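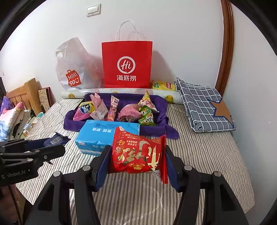 COMPANY NEWS

Dalow starts home recording programme for household handling tasks

Mon 1 April

Dalow has begun collecting handling examples in ordinary homes for Rasirard, its learning system for robot arms. The programme will run until the end of August and covers 200 homes.

People taking part use a pair of hand-held grippers to pick up and put down everyday things where they are normally kept, including on beds. The first set of tasks deals with packaged snacks, which are sorted in and out of a shallow fabric tray. Crinkled bags and wrappers change shape when they are gripped, and the company's earlier recordings, made on benches at its Pandgate site, had too few of them.

"We had 3,000 recordings of boxes and very little on soft packets," said Iveta Šindelář, head of data at Dalow. "A bag on a striped sheet with shopping behind it is a different problem from a box on a bench. We want the system to learn from both."

Each home is asked for 400 short recordings, spread over 2 visits. Participants are paid by the visit and may ask for any recording to be deleted. Checking and labelling will be carried out by Vondráček, which has worked with Dalow on its bench recordings.

"We ask people to leave the room as it is," said Dušan Krajčí, who runs the home visits. "If a pick goes wrong, they carry on and try again, and we keep both attempts."

Later task sets will cover folded cloths and paper bags with handles. Households near Pandgate can apply through the Dalow website.

ENDS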